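Subject: Re: [grinis-singers] Which edition for the spring concert?
From: Calum Munro

Edus wrote:
> Can somebody tell me which copies we are meant to be using for the
> Sembiring set? I have the blue one from last time and the person next
> to me had a photocopy with different page numbers. Also, are we
> really doing all of the second piece? I make it 192 bars without the
> repeat and the altos don't get a proper breath until the middle.
> Sorry if this was all said at the practice I missed.

Dear Edus, and dear all,

No need to be sorry, it was said very quickly at the end while everyone was stacking chairs, and I doubt half the room heard it. I'm glad you asked on the list so that I can answer everybody in one go.

The blue copies are the right ones. The photocopy your neighbour had was made from my own old score, which has a long introduction at the front, so everything in it falls 2 pages later than in yours. The notes are the same until the last line, where the old score gives the tenors a held E and the blue one moves them down to a D. Please sing the D! I've gone back and forth over this all winter, playing it both ways at home until the rest of the household begged me to stop, and the D is so much kinder to the basses underneath. If you have a photocopy, bring it back and I'll swap it. I have 11 spare blue copies in the box, so there should be plenty.

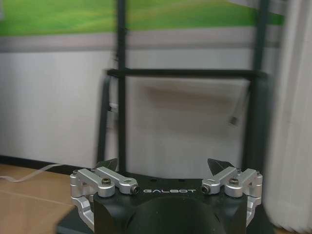
As for the length of the second piece, yes, we are doing the whole thing, but without the repeat. I know it looks a lot on paper. Altos, you have my sympathy, and what I'd suggest is that you share the breathing out between you. Decide with the person beside you who goes at the comma and who waits for the end of the word, and write it in. In pencil, please - the last lot came back from Grimeck with biro all over them and I had a rather stiff letter about it from the hire library.

I'd also like us to take it a touch faster than we did last time. We had got into the habit of slowing down for the pretty bit in the middle (I include myself, I was waving my arms about like a man drowning in treacle) and by the time we reached the last page we were almost a semitone flat. A bit more movement will help the tuning and the breathing both. If you can find ten minutes at home to say the words aloud in rhythm, without singing, it makes a great difference, particularly the third verse where the stresses fall in odd places.

One small thing about the running order, while I'm here. I've moved the two folk songs to just before the interval, so that the Sembiring opens the second half and we all come to it with fresh voices and a cup of tea inside us. The sopranos who asked about the solo in the first folk song - I haven't forgotten, and I'll hear anybody who'd like to try it after the next practice.

Could we please start promptly at half past seven? I'd like to begin with the last page and work backwards, so latecomers will find us in a peculiar place.

With warm wishes to you all,
Calum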